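Re: [granton-makers] table flowers for the spring supper

On Feb 17, the Tatbridge branch wrote:
> We have 30 tables and the hall at Granton won't allow
> real flowers this year (water on the floor again). Can
> anyone say which silk ones hold up, and how many stems
> we need to order? Need to tell Valtenow by noon.

Quick one from me, on my lunch break. Go with the hydrangea heads — big, cheap, fill a jar fast. We did the Yorath lunch with them, 52 stems for 17 tables, one left over for the door. Three a table looks right. Skip the roses, the glue lets go if the room gets warm.

Pale blue gets my vote for color. Goes with the white cloths and teh napkins you already have. 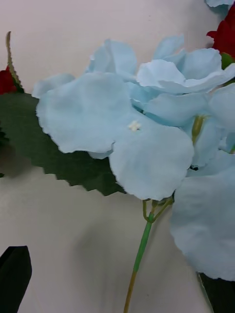
Do silk flowers need washing before they go back in storage?

Only if they're greasy or someone spilled on them. Otherwise a hair dryer on cool, then a soft brush. If you do wash, cold water, quick dip, hang them upside down overnight. Test one first, dark colors run.

Edges fray a bit over time. Snip the threads, don't pull.

Jars — I have two boxes in the garage, can drop them off after 4 pm. No lids. Somebody else will have to bring ribbon, mine is all red and thats no good.

Will look for the Valtenow order form tonight. Might be the old one.

P.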